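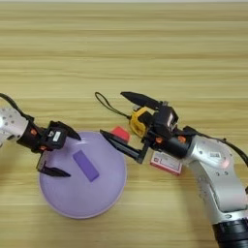
Can I get a ring mark out of a light wood table without sanding the lot?

Posted by palov_flats

Bought a second-hand dining table from a bloke in Clenddale for $440, which my partner says is $440 more than she'd have paid. Pale timber, stripy grain, no idea what species. It lasted until breakfast before I put a teapot straight on it. There is now a cloudy white ring the colour of regret. I don't know if the finish is oil or lacquer and the seller has stopped replying. Do I have to strip the whole top or can I fix just the one spot?

sandach_shed

White ring is good news. White means moisture in the finish, dark means it has got down into the timber. Don't sand anything yet.

Put a dry cotton tea towel over it and run a warm iron across the top for a few seconds. No steam. Lift, look, repeat. Mine took 8 goes and a fair bit of swearing. Try it underneath somewhere first in case your finish hates heat – some of the old shellac ones do.

If you want to know what you've got, rub a bit of metho on a hidden patch with a cotton bud. Goes sticky, it's shellac. If nothing happens it's probably something tougher.

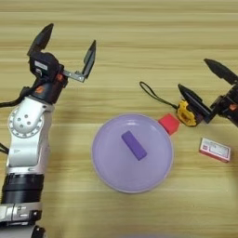

Plate and tape measure on light timber, grain running crossways

gumnut440

just use mayonnaise. leave it overnight. my nan did it. table smelt like a sandwich but no ring

kolodziej_st

Mayonnaise does sometimes work, it's the oil doing it, so you may as well use plain oil and keep your lunch.

If you do end up rubbing it back, go with the grain and start at 235 or whatever your hardware shop calls fine. Mine only had 200 and I could see the scratches every time the sun came in. Do the whole top or you'll have a pale patch that draws the eye far more than the ring did. Then buy coasters.

Contact us | Copyright Clenddale Community Help | Back to top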